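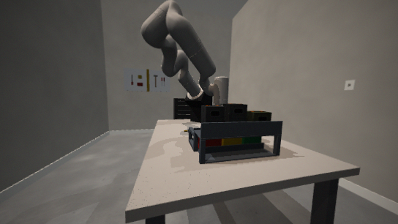

The call came in at ten to four in the arvo, kettle just on. Run 2,528 had gone bad. The arm in the Ansari cell had been told to stop and had kept going, down and across, at the same clip it was doing before somebody hit the button.

Nothing got bent. Ansari is a simulated cell - table, arm, tray, blocks, walls, all of it rendered on a box under a desk in Astgate. But the stop logic in it is the same stop logic Clornum was going to load onto a real arm in July, with real people leaning in to clear jams. So the kettle got switched off and no one went home early.

First job, work out what had happened. The log said stop received. Said stop acknowledged, even. Then 700 milliseconds of motion, full speed, and finally a halt with the gripper buried in a tray of blocks. A real gripper can't bury itself in a tray. It breaks the tray, or it breaks itself, or it pushes the lot into whoever is standing on the far side.

Graham Hartley, who wrote most of the motion code, went straight to the obvious. Dropped packet. It wasn't. He went to the next one, a clock out of step between controller and planner. Clean too. By six he had a page of crossed out guesses and cold chips.
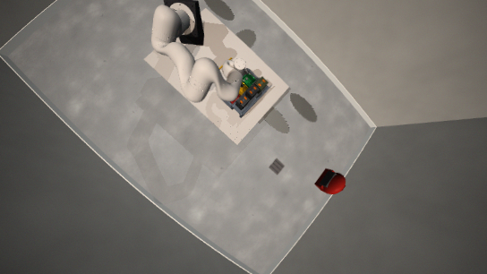 ## Same tray, over and over

You can replay a simulated fault as often as you like, and that's the beauty of it. Same start, same target, same button at the same instant. They put the arm back over the tray with the green block and the little orange ones and let it go again.

Stopped perfectly.

Again. Perfect. They did that for an hour. Someone suggested calling it a glitch, which got a look.

What finally cracked it was setting up a batch overnight, 1,000 runs, stop command shifted a touch later each time. In the morning there were 10 failures. All 10 sat in the same narrow window, right where Hidico, the planning package, hands one finished path over to the next. The stop landed on the old path. The old path was stopped, very obediently, and marked as stopped. Meanwhile the new path had already been let out of the gate with nothing attatched to it saying stop.

So both halves of the system were telling the truth. Stop received, yes. Stop acknowledged, yes. By the wrong path.

The fix took most of a day and came to not many lines. Stop is now held by the controller, above any path, and every new path has to ask before it moves. If it gets no answer it stays put. They ran the batch again, then ran it with the arm starting folded, then stretched, then with the green block shifted to the other end and the red one taken out altogether. Zero failures, for now.

## Who gets to press go

Then the argument, and it's still going. Clornum had a date. The date was in a contract. Half the office reckoned a fault found in software and fixed in software was the system working as intended - ship it. The other half wanted to know what else was hiding in the handover, and why the test plan had never once pressed stop there in the first place.

The answer to that second one is a bit embarassing. The plan pressed stop at the start of a move, the middle, the end. Tidy spots, picked by a person at a desk. The bad window was between moves, where the plan didn't think there was anything to stop.

They've changed that. Stop timings are now random, drawn fresh for every batch, and a failed run holds the build until someone has replayed it and signed for it. There's also a hardwired stop going onto the real arm that cuts power to the drives and asks no software for its opinion. It was always on the drawings. It had been pencilled in for after commissioning, to save a bit of time. It's now first on the list, before the arm gets so much as a program.

July is gone, obviously. The customer was told by phone and took it better than expected, though there was a long quiet bit.
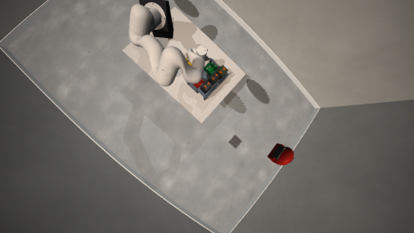 One reader of the draft thought all this let the simulation off too lightly, and wrote back that a stop tested only on a rendered arm hasn't been tested, full stop. Real drives coast, brakes wear, cables get pinched. Her line was that the batch proves the logic and leaves the metal wide open.

Fair. The crew in Astgate don't disagree much. The plan now has a week of stop tests on the real arm with the guarding shut, measuring how far it travels after the button at every speed it's allowed to run, and then again with a full load in the gripper. No one goes inside the guarding until those numbers are written up and pinned next to the cell door.

Run 2,528 has been kept, too. It goes into every batch, first in the queue, exact same timing as that afternoon.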